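Unit 6: Insulated Outerwear, Fill and Shell Construction

Course handout, Textile Products II
Revised May 9, 2023

6.1 Scope

This unit covers garments in which a loose or sheet fill is held between a shell and a lining by lines of stitching. Laminated and fleece garments are in Unit 7. Read the section on thermal resistance in Unit 2 first, as the terms are used here without being defined again.

6.2 How the fill works

Fibers conduct heat better than still air does. A fill is useful to the extent that it holds air in spaces small enough to limit convection. Thickness under light load (loft) is therefore the first property to measure, followed by recovery after compression. Weight alone says little about warmth.

Down clusters give high loft at low weight and recover well when dry. When wet, the clusters collapse and lose most of their trapped air. Polyester fill is heavier for the same loft, keeps more of its thickness when wet, and loses loft gradually with repeated packing.

6.3 Quilting lines

Loose fill moves under gravity and wear. Stitching divides the garment into channels, called baffles, and limits how far the fill can travel. Two methods are common.

Stitched-through: shell and lining are sewn directly together. The method is cheap and light. Thickness falls to almost nothing at each seam, and heat loss is highest there.

Box wall: a strip of fabric joins shell and lining, so that thickness is kept across the seam. Cost and weight are higher.

Navy quilted puffer jacket, laid flat:

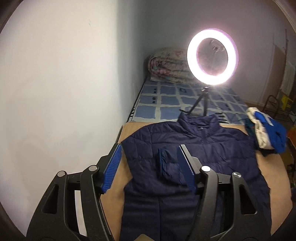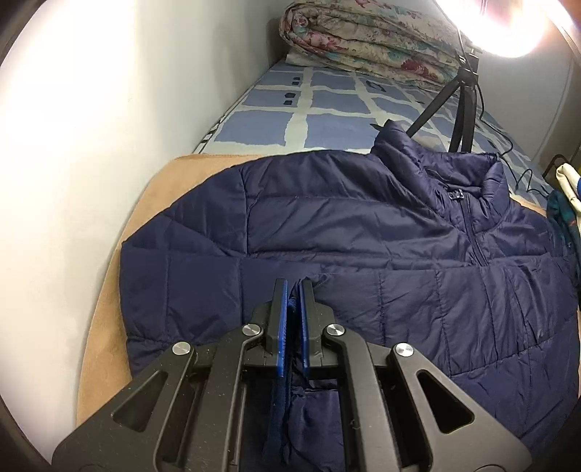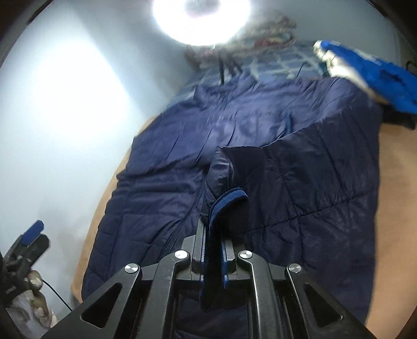

Channel spacing is a compromise. Wide channels have fewer seams and less heat loss along them, but the fill settles. Narrow channels hold the fill in place and restrict its loft. Diagonal lines change the direction in which the fill can shift and are often chosen for appearance.

6.4 Shell fabric

The shell must be dense enough to stop fill from working through and open enough to let air out when the garment is packed. Calendering, in which the fabric is passed between heated rollers, closes the gaps between yarns and adds gloss. Needle holes are a separate leakage path. Use the finest needle that will carry the thread.

6.5 Lab exercise

Each bench receives one set of stitched-through panels labeled Wotura and one set of box-wall panels labeled Pivarar.

Condition the panels overnight. Weigh each one. Measure thickness at the channel center and at the seam, under the light plate only. Compress for one hour, release, wait ten minutes and measure again.

Report recovery as a percentage of the starting thickness. In the January session, one Pivarar panel weighed 79 g before conditioning and 77 g after it. Record both values if yours differ.

Reports are due before Unit 7 begins.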